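Wimano, tidying policy for two-armed home robots
Review by Khrystyna-Mariia Maksymiv

I have used Wimano since December, on our own two-armed machine, and I want to write down what I think of it before the next version comes. Wimano is a learned policy together with the recipe for training it. The authors at Tiltum collected 3906 demonstrations in lived-in homes, and their claim is that you can adapt it to a new room with 500 more. We did exactly this.

The installation took one long afternoon. The manual is short but correct, except the page on camera calibration, where two axes are exchanged. After this was repaired, training ran without trouble on our old computer.
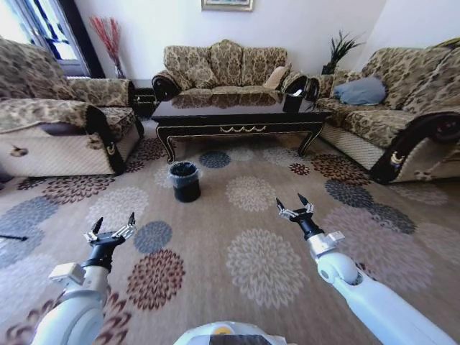 The main idea of the method is that both arms share one plan, and each arm then corrects its own path from the head view. In living rooms this helps very much. With our former policy, Manurung, the arms often waited for each other in the air. On the bin task, where the bag must be lifted out by its rim, Wimano succeeded in 38 more trials than Manurung from the same number of starts.

Thin plastic is still the weak side. When one gripper loses the rim, the other continues to pull, and the policy has no good habit for stopping. I also find that patterned carpets disturb the depth estimate, which the paper mentions only in a footnote. Shiny furniture was less of a problem than I expected.

The licence allows research use for 2 machines. For a larger laboratory this is too few, and the people at Tiltum answer letters slowly.

I would recommend it to groups who already have a working teleoperation setup. If you must build this first, Manurung is easier to begin with, and its forum is more friendly.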